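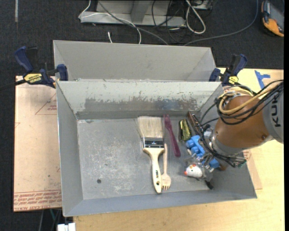 What has the grant paid for so far?
The first half of the money went to window repair, plaster work and exterior painting at Minside, and to the first round of the evening repair classes. The second half is committed but mostly unspent.

Minside Neighborhood House
Progress report to the Trernus Fund
Home Repair and Skills Grant, first reporting period
January 25, 2024

Summary

Work on the building is behind the schedule in our application. Work on the classes is ahead of it. Spending is under budget overall, mainly due to the delay on the north side windows. We are not asking for more money. We are asking to move the end date for the building work to June, as explained under Changes Requested.

Building work

The application listed 18 windows for repair. To date 14 have been taken out, stripped, reglazed, painted and rehung. The remaining windows are all on the north side, second floor. When the storm panels came off we found rot in the sills that did not show in the original survey. The sills have to be replaced before the sashes go back, and the carpenter could not fit us in before the cold weather. The openings are boarded and insulated for now. The two rooms behind them are closed and the heat in them is turned down to the minimum needed to protect the pipes.

Plaster repair in the front hall and stairwell is finished. We had planned to patch the stairwell ceiling, but a section over the landing was loose and had to come down completely. It was replaced with drywall and skimmed to match. The cost difference was covered from the contingency line.

Exterior painting is complete on the south and west sides. We used the Zellotex masonry coating named in the application for the foundation wall and an ordinary exterior acrylic for the trim. The east side got primer only before temperatures dropped. The supplier's advice was to leave it at that stage for the winter, wash it down in spring and check the adhesion before the finish coats go on. We have budgeted for a second coat of primer in case it is needed.

Lead paint was tested for before any stripping was done. It was present on the window frames and on the stair rail. All of that work was done by the licensed contractor, Sýkora Restoration, with the rooms sealed off. Clearance results for the finished rooms came back acceptable and copies are in the attachments. No class participants worked on any surface that tested positive.

Evening classes

The application called for two class series during the period. We ran 3. Each covered basic interior repair: patching walls, preparing and painting trim, caulking, replacing a faucet, and fixing sticking doors. A total of 68 people enrolled across the series. Most live within walking distance. More renters signed up than we expected, and several asked which repairs they can do without going through a landlord. We added a short handout on this, which the tenant advice desk reviewed.

Attendance dropped in the weeks before the holidays. We moved the last two sessions of the third series to a Saturday morning and most people came back. The next series will be scheduled that way from the start.

The faucet session ran long every time and needs to be split in two. The painting session works well as it is. Participants who filled out the exit form said they would have liked more time on prep and less on choosing products. We agree and have changed the outline.

The tool lending shelf opened during the second series. Returns have been good. A few items came back late and one caulking gun was replaced. We still do not have enough ladders in the shorter size, and this is in the spring order.

Spending

Labor on windows is under budget, for the reason given above. Plaster is slightly over. Paint and materials are close to the estimate. Class costs are higher than planned for the period because of the extra series, but the instructor fee was lower than we allowed and the annual total should hold. The full ledger is in Attachment B. Invoices from Sýkora Restoration are grouped by room.

Changes requested

1. Extend the building work to the end of June. The carpenter has confirmed a start date in spring.
2. Allow the unspent part of the instructor line to be used for class materials and ladders.

Next period

Replace the north side sills and rehang the remaining windows. Finish the east side. Reopen the two closed rooms. Run the revised class series on Saturday mornings, with the faucet session split. Send the signed warranty on the masonry coating, which was not available in time for this report.

Attachments: A, clearance results. B, ledger. C, class outline, revised.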